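Stop Buying Fruit Bowls

November 8, 2019

Every kitchen I have lived in has had a fruit bowl, and every one of those bowls has let me down. They are too deep. You fill them on shopping day, the bottom layer gets the weight of everything above it, and a week later you find a mandarin down there with a soft gray side. I have thrown out enough of those to have an opinion, and my opinion is that fruit belongs in a shallow cardboard box.

I mean a plain one. A gift box lid will do, or the tray a dozen jars came in. One layer of fruit, low walls, on the table where people sit.

What a bowl is for

A bowl is made to hold liquid. The curved sides push everything toward the middle, which is what you want with soup. With fruit it means each piece is pressed against its neighbors. The good ones have to be dug out from under the others, and in my house people do not dig. They take whatever is on top or they take a cookie.

I owned a very nice one, a stoneware bowl by Ortuño that cost me $164 in a weak moment. It looked good on the sideboard. It was also so heavy when full that I never lifted it to wipe underneath, and I did not care to look at what was under there when I finally did, in April. It holds yarn now and is excellent at that.

Wire baskets are no better. The Fama one we had before it left a grid printed on every pear. Tiered stands take up less of the counter, but the top tier is at eye level and the bottom one gets forgotten.

What a box does

In a box you can see everything. That is most of my argument. You see what you have, you see what is getting old, and you eat the old one first without making a project of it. Small things get a fair chance too. A water chestnut at the bottom of a bowl is as good as lost. In a box it sits next to the oranges and somebody remembers to peel it.

Cardboard also takes up a little damp, and when it gets dirty you recycle it and use the next one. I have never felt bad about replacing a box. I felt bad for 14 days about chipping the Ortuño.

My neighbor Bit-na Sung disagrees with me on this. Her view is that a table should look as if someone cared about it, and a torn box does not say that. She has a lacquered tray from Zesex, 27 inches long, and she sets her fruit out on it in a row. I grant that it is a lovely tray. It is also a box with lower sides, and I told her so. She did not agree, but she did send me home with two persimmons.

The other objection comes from Nipon Phetsri, who I worked with for years and who used to manage a produce stall. He says it hardly matters what the fruit sits in, people simply buy too much of it. He is probably right. But a shallow box helps there as well. When it is full, you are done shopping. A bowl will always let you balance one more lemon on the pile.

The look of the thing

A box does not have to be ugly. Mine are usually red, left over from the holidays, with a white inside that makes the colors stand out. An orange mandarin looks very bright against white cardboard. Put the box on a pale cloth and it is as cheerful as any centerpiece, even with a corner gone.

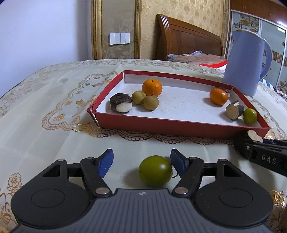 If you want to try it

Pick a box with sides no higher than a mandarin. Don't line it with plastic, which holds the damp in. Keep bananas somewhere else, they ripen everything near them. Leave some of the floor bare so you can move things over when you add more. Shake out the dust and bits when you think of it.

Shoebox lids are a bit narrow - I have used a Jilo boot box lid and that was a good size. Change it when it sags.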